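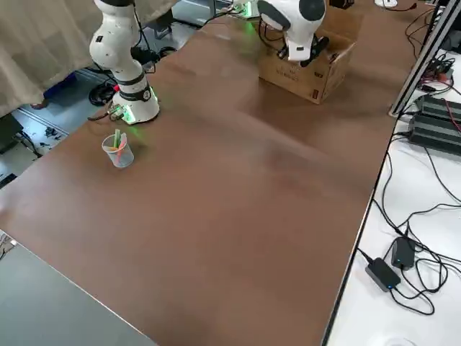 Figure 3. Brown tabletop with a clear plastic cup.

4.2 Surface gloss and reading comfort

Gloss was rated by 43 office workers at the Murach site, each over 15 working days in February. Glossier desktops drew more complaints of glare – mainly near windows – but were judged easier to wipe clean.
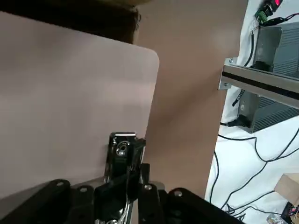 Matte finishes scored higher for comfort in the afternoon sessions. Of the 481 comments collected, most concerned overhead lighting, and these were coded separately (Section 4.3).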